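Sorting Used Push Buttons: Your Questions

The same questions keep reaching the Tinstead parts desk, so the answers are here. 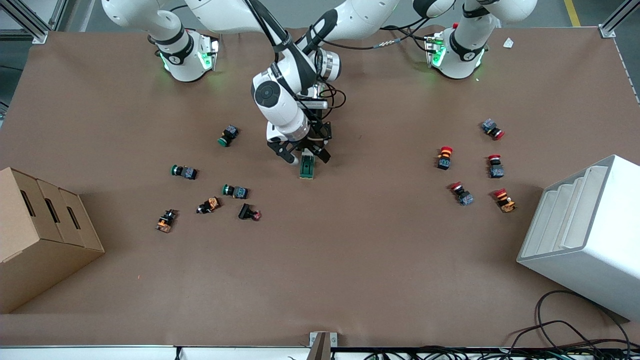
Green caps, red caps and a couple of orange-and-black switches on brown paper.

Do I really need to sort by color?
For a small box, probably not. People love a color system, and then they keep it up for a week. Once you are past 700 switches in mixed crates, as we were in December, it does save some digging. Start with red and green and put everything else in a third pile until you can be bothered.

Does the cap color tell me what the switch does?
No. Green for start and red for stop is a habit, and old panels are full of exceptions. Caps get swapped too. Read the marking on the body and put a meter across the terminals before you write a label.

What about red mushroom caps?
Keep them apart from flat red buttons. I would not put a used one back into service as an emergency stop, whatever the seller says about its condition. Asmaa Ouazzani disagrees with me on plenty, but not on this. Ours go out for display and training panels only.

Why brown paper?
It's cheap, small screws show up on it, and you can write on it. We tried the Sustavard sorting mat for a month. It is a nice mat – it is also a mat. Paper goes in the bin when it gets greasy.

Should I stand them up or lay them down?
Whichever. Joni Kiiskinen stands his up and says it's faster. I timed us both over 345 switches and he finished almost 2 minutes ahead, which I put down to coffee.

Are the Herelard divided trays worth buying?
If you already own muffin tins, I can't see it. The dividers are too shallow for anything with a contact block on the back.

Can I clean the caps with solvent?
Try soap and water first. Some solvents cloud plastic, and "safe on most plastics" on a bottle tells you very little about yours.

Do you take mixed boxes?
Yes, up to 3 per visit. Please take the wires off first.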